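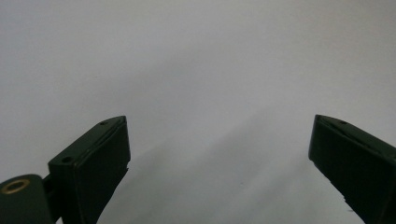
Dark green gripper fingers against a pale gray background.

The Site Is Live. Now Pay for It.

Most organizations spend their whole web budget before the site opens. I have worked on both sides of this, first as a developer at an agency and later as the person inside a small college who had to look after what the agency left behind. My view is that a client with a fixed amount of money should build a smaller site and keep back a good part of the budget for running it. I would put the share at 30 percent, and I would write it into the contract before anyone draws a page.

Agencies don't love this idea, and clients like it even less. A build is easy to approve. It has a start and an end, it has a presentation with new colors in it, and the person who signed for it can show it to a board. Upkeep has none of that. It is a line in next year's budget that looks like paying again for something already bought.

I spent several years at Junditz, which built sites for museums, colleges and local arts groups. We were decent at it. A typical project started with workshops, went on to a long design phase, and then ran into a build phase that was always shorter than planned because the design phase had been longer than planned. Testing came last and got whatever was left. Then we launched, sent the invoice, and moved the team to the next job. There was a support agreement, usually a few hours a month, and it was usually the first thing a client struck out when the price was too high.

I never argued when they struck it out. I should have. We knew what would happen to those sites, and we let people believe that a finished website stays finished.

The Drulel project is the one I think about most. Drulel is a regional arts center with a theater, two galleries and a busy education program. They came to us wanting a site that would do everything: ticketing, room hire, an archive of past shows, a members' area, a map of the building you could walk through on screen. We gave them nearly all of it. We built it on Gekoda, which was a sensible content system for a site of that size, and we wrote a set of custom modules to handle the parts Gekoda didn't cover.

On launch day it was a very good site. Within a year, the archive had stopped at the last show we entered ourselves. The room hire form was sending requests to an inbox that belonged to someone who had left. The map still showed a café where there was now a ticket desk. The custom modules had not been updated, so Gekoda couldn't be updated either, and the staff had been told by their hosting company to do something about that soon.

None of this was exotic. There was no attack and no crash. It was a building with a nice front and no one assigned to change the light bulbs.

When the center asked us for a price to put things right, our estimate was 45 percent of what the original build had cost. I remember how the number went over. They felt cheated, and I can't say they were wrong to. Every item on the list was something we could have predicted at the first workshop. A good part of it was work that a modest monthly arrangement would have covered in small pieces, without drama.

People in agencies will say that clients are adults and can read a contract. That's true as far as it goes. But the client is buying a website perhaps once every six or seven years, and the agency is building one every few months. Only one of the two has seen how it goes afterward. If I hire a roofer, I expect to be told when a particular kind of roof needs looking at every spring. I may ignore the advice, but I expect to get it, and I expect to get it before I choose the roof.

There is a second part to this, and it is less comfortable for the client side. Features are promises about staff time. A news section is a promise that somebody will write news. An events calendar is a promise that somebody will enter events, correct them when the time changes, and take them down when they are canceled. An online tour is a promise to reshoot when the walls move. When I moved to the college, I went through our site and tried to put a name next to each section. A lot of sections had no name. They had been asked for in a workshop by someone who thought they would be nice to have, and they had been built because they were asked for.

We had a student blog whose last post welcomed everyone back in a February that was by then long past. We had a page of alumni stories with a form for sending in your own, and the form did not go anywhere. We had a section about research partnerships that named a department we had since merged into another one. A prospective student looking at this does not think about budgets. She thinks the college is not paying attention, and she may wonder what else it isn't paying attention to.

We took down most of it. That was an easy decision technically and a hard one politically, because every dead section had once been somebody's idea. I had expected complaints from visitors and got very few. The complaints came from inside, and they mostly faded once people were told they could have the section back on the day they named the person who would keep it.

I would make that a rule for new sites too. Before a feature goes into the specification, write down who will look after it and how much of their week it will take. If the answer is "marketing," ask which person in marketing. If the answer is "we'll hire someone," leave the feature out until they have been hired. This sounds harsh in a workshop, where everyone is supposed to be generous with ideas, but a workshop is a cheap place to say no.

The usual objection is that a smaller launch looks weak. Directors worry about it in particular. They have one chance to make an announcement and they want something to announce. I understand the worry, but I think it misreads how people use these sites. Visitors come to find out when you are open, what it costs, how to get there and how to book. At the arts center, the walk-through map took up a large part of the budget and most of the launch publicity. The page people wanted was the one with the parking information, and it was wrong for months.

Another objection is that money held back tends to get taken away. This one is more serious. A grant may have to be spent by a certain date, and a finance office that sees an unspent balance will find a use for it. I don't have a perfect answer. Some funders will allow a support agreement to be paid in advance, and it is worth asking, in writing, early on. If the funder refuses, then the honest course is to build only what the ordinary yearly budget can carry, even if the grant could pay for more. A grant that buys you a site you can't afford to run has not done you a favor.

I have seen the other approach work. The city museum in Nassar launched a site that was almost plain: opening hours, exhibitions, tickets, a page for schools, contact details. It was fewer than 100 pages in all, on a stock installation of Gekoda with no custom modules. They kept money back, and they used it to have a developer in for a day every month. On those days the software was updated, broken links were fixed, and one small improvement was made from a list the front desk kept. The list was my favorite part. It was made of questions that visitors had asked by phone after failing to find the answer online.

A few years on, that site does more than the one at the arts center ever did, and everything on it works. They added online school bookings when they had an education officer to handle them. They added a collection search when the catalog was in good enough shape to be searched. There was never a relaunch, so there was never a press release, and I suspect no award jury has heard of it.

Agencies could sell this if they wanted to. The income would be steadier, and the teams would learn from their own mistakes by having to live with them. A developer who knows she will be updating a module in three years writes it differently from one who will never see it again. I certainly wrote mine differently once I was the one getting the phone calls.

It would mean changing what gets shown off. Portfolio pages at nearly every agency, my old one included, show sites as they looked in the first week. The screenshots stay up long after the sites have changed or gone. I would like to see the date of launch next to each one, along with a plain link to the site as it is today. A buyer could click through and check whether the calendar has anything in it. If I were choosing an agency tomorrow, I would ask for the oldest site they still look after and spend an afternoon on it before I looked at the newest one.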